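The Laxdal Letter Service

The Laxdal Letter Service was a wartime mail and welfare office run from the harbor town of Laxdal, best remembered for keeping up a correspondence between schoolchildren and soldiers who had no family writing to them. It also traced missing men, passed parcels along to the field hospital at Drerby, and after the war it helped a good many veterans find the people who had once written to them as children. Its papers are now kept in the town reading room, where they are still asked for by families quite often.

Origins

The service began in a schoolroom. Inger Riis, who taught the younger classes, had a brother at the front, and when his letters came she would read the cheerful parts aloud. In one of them he mentioned that several men in his company never got any mail at all, and her pupils, as children will, wanted to do something about it right away. They wrote 21 letters that same week. Riis tied them up in a bundle, addressed the bundle to her brother, and asked him to hand them out as he saw fit.

Answers came back in March, some of them only a line or two in pencil, and one with a pressed leaf folded inside. The harbor office then lent Riis a back room with a stove and a long counter, and older pupils came in after lessons to sort and copy. Paper was always short. Many of the surviving letters are written on the backs of shipping forms from the Kernico cannery, so that a boy's account of his dog may share a sheet with a tally of salted herring.

The work at Drerby

When the field hospital opened at Drerby, the service took on a second task, and it was by all accounts a heavier one. Two former pupils went out with the supply cart and wrote letters for men who could not hold a pen. Cornel Coman, an orderly there, kept a notebook of names and home villages, and he sent copies to Laxdal whenever the cart was going back. His notebook lists 1323 patients, and in many cases it is the only record of where a wounded man was treated or where he was sent afterward.

Coman's spelling was his own, and he wrote down place names just as he heard them, which has given later readers a fair amount of trouble. The village he calls "Etary" is now generally accepted to be Itari, in the hills to the north, where a whole platoon had been raised.
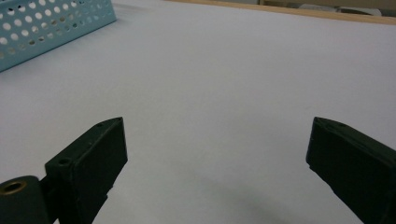 Shobha Rai
Contributing editor, home front and military mail

After the war

The sorting room closed soon after the fighting ended, but letters kept on arriving, and Riis went on answering them from her own kitchen table for years. Veterans wrote to ask what had become of "the girl with the goat" or "the boy who drew ships," and she was often able to tell them. One former soldier traveled to Laxdal from Itari to meet his letter writer, by then a grown man with a fishing boat, and the two families exchanged holiday cards for a long time after that.

A small stone was set beside the school gate in memory of the pupils who later served themselves and did not come home. It carries their first names only, as their classmates had asked.

Papers and later research

The collection fills 80 folders, arranged by the name of the child and not by the name of the soldier, an order that Riis chose herself and that has been left alone ever since. Iason Vrettos made the first full index, and Ilídio Brandão later matched much of Coman's notebook against regimental rolls. Their lists do not agree everywhere, and readers looking for a particular man are advised to try both.

See also: Drerby field hospital; Inger Riis; Itari platoon; Wartime mail

Last revised 2025-03-20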